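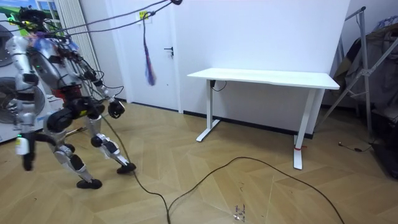
One student asked by e-mail whether a courier who works through two delivery apps at once can add the hours together to reach the benefit threshold. Under the model statute used in this course, the answer is no. Hours are counted separately for each company, and only time between accepting an order and completing it is included.

Unit 4: Worker Status and Portable Benefits

Required reading: the Bratov and Olard case files, in the course packet. The Pomare file is optional.

Key terms

Engaged time – the period from acceptance of a request to its completion. Waiting time is excluded.
Covered worker – a person who logs at least 26 hours of engaged time in a calendar month with one company.
Portable account – a benefit account that stays with the worker when the contract ends.

Points for discussion

In Bratov, the company set the price of each trip but left the route to the driver. Consider how much weight price control should carry in deciding status.

In Olard, couriers could decline any order, yet those who declined often were offered fewer. The file does not settle whether this amounts to discipline.

Written assignment

Catis pays $100 per month into the portable account of each covered worker and has roughly 1000 such workers. Write a memo of no more than 2 pages advising Catis on its duties if a worker disputes the count of engaged time. Cite the statute by section number. Memos are due on Tuesday, before class.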